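Dahlgren Club Kit, reviewed after a season at Susdale

Posted 20 November 2024

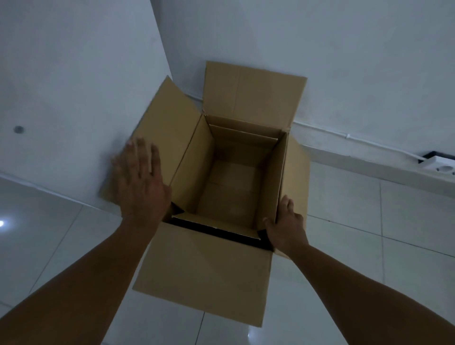 Margit Lundgren: We bought the same kit for Esbridge in June and I'd warn any club to read the parts list before the first meeting. Ours was short a motor bracket, and the replacement took 3 weeks.

Fair warning. Our brackets were all present, so I can be cheerful about the rest. The kit costs $599, which buys 129 parts and a manual that believes every teenager owns a torque wrench. We had seven kids and one Allen key. They formed a line.

The drive base is good. It goes straight, turns when asked, and survived the Plonumport qualifier, including a meeting with a table leg. The gripper is weaker - it can pick up a foam cube but seems to resent it. Our programmers rewrote the arm code twice before somebody tightened a screw.

Battery life is around one practice, if nobody shows off. Buy a second. Sorting trays would have been nice too, at this price. We used muffin tins.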